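How Wood Gets Its Grain

A tree grows in two directions. It gets taller at the tips of its branches, and it gets wider just under the bark. The layer that makes it wider is called the cambium. It is very thin, and it makes new wood on its inner side and new bark on its outer side.

In places with cold winters, the cambium does not work at the same speed all year. In spring it makes large cells with thin walls, which carry a lot of water up to the new leaves. This is called earlywood, and in many trees it looks pale. Later in the season the cells are smaller and their walls are thicker. This is latewood, and it is often darker. One band of each makes one growth ring. A stump with 62 rings came from a tree that grew for 62 seasons at that height. 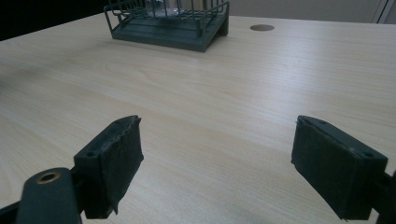
Rings are circles only when the trunk is cut straight across. A board is usually cut the long way, so the saw passes through the rings from the side and each ring shows up as a line. The pattern made by these lines is part of what people call the grain. Trunks are never perfect tubes - they lean, bulge and taper - so the lines are often wavy, like the fine ones on the pale tabletop, which run along the surface and curve a little. If the cut passes through the middle of the trunk, the lines come out straighter. If it passes nearer the outside, they can form tall arches.

Wood cells are mostly long and narrow, and most of them point up and down the trunk. They act a little like a bundle of drinking straws. Wood splits easily between the straws and is hard to break across them. Wood also takes in water from damp air and swells. It swells much more across the grain than along it. A board that is 1,000 millimeters wide on a damp day might be 980 millimeters wide after a long dry spell, while its length hardly changes. People who build tables have to leave room for this movement.

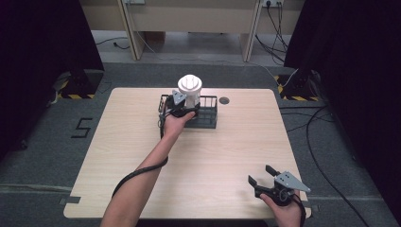 Ro-un Baek wrote in to ask whether a tree growing where it is warm all year has any rings to count. Some do and some do not. Where there is a wet season and a dry season, growth may slow down in the dry months, and that can leave a ring. Where it is warm and wet all year, the rings may be faint or missing, and the age has to be found in other ways.

Words to know
Cambium: the thin layer that makes new wood and new bark.
Earlywood: wood made at the start of the growing season.
Latewood: wood made toward the end of the growing season.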